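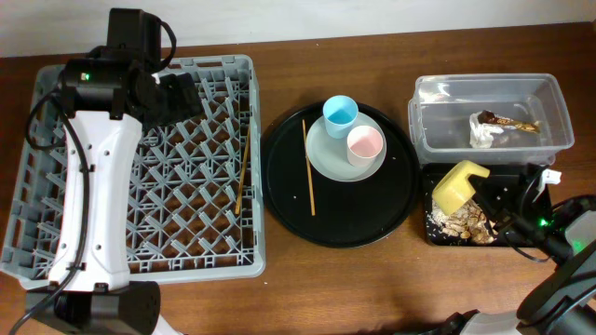
Can a robot do my chores yet? Your questions, my answers

I write about home gadgets from my kitchen in Siludthorpe, and the same questions land in my inbox every week, so I've put them all on one page. Last updated 2026-06-24.

So, can a robot clear the table after tea?

Bits of it, slowly! Two arms working over one table can have a go at the sort of thing you'd do without thinking: plate and cups off the tray and over to the dish rack, scraps scooped up and tipped in the waste tub. Each of those is a separate job to a machine, and being good at one doesn't make it any good at the next.

What's the hardest part?

Crumbs. Everyone guesses cups, but a plastic cup is a fairly friendly shape and it stays put. Flaky bits on a black tray go everywhere, and a scoop has to meet the tray at just the right angle or you're only pushing them about. Chopsticks are a close second — thin, rolly, and lying in whatever direction they fancy. One standing up in a rack is a very different thing to grab from one lying flat with its tip against a plate.

Why two arms?

Same reason you've got two! One can hold the tray still while the other scoops. It does double the ways they can bump into each other, though, and most of the ones I've watched go carefully for that reason.

Is it quicker than doing it myself?

Oh, no. I timed a clear-up at the Roscombe open day last September and it took 13 minutes for a table I'd have done in 2. I did get to drink a coffee while it happened (so I'm not complaining much).

What about the shop floor?

Much further along. A packing line sees the same box, same height, same place, 200 times before lunch. The Nieminen bakery lets a machine stack its trays and it's been a great success, but they still wipe down the counters by hand.

Would it break my good plates?

I'd start with plastic. My nan's china is staying in the cupboard for now.

Can I buy one?

You can buy an arm. Getting it to do your washing-up is another matter, and you'd want to enjoy tinkering. Lokis, the makers' club I go to, has a waiting list for its beginners' evenings if you fancy a try first.

Which chore would you hand over tomorrow?

Scraping plates, every time. I'll happily keep the drying up, as that's when I listen to the radio.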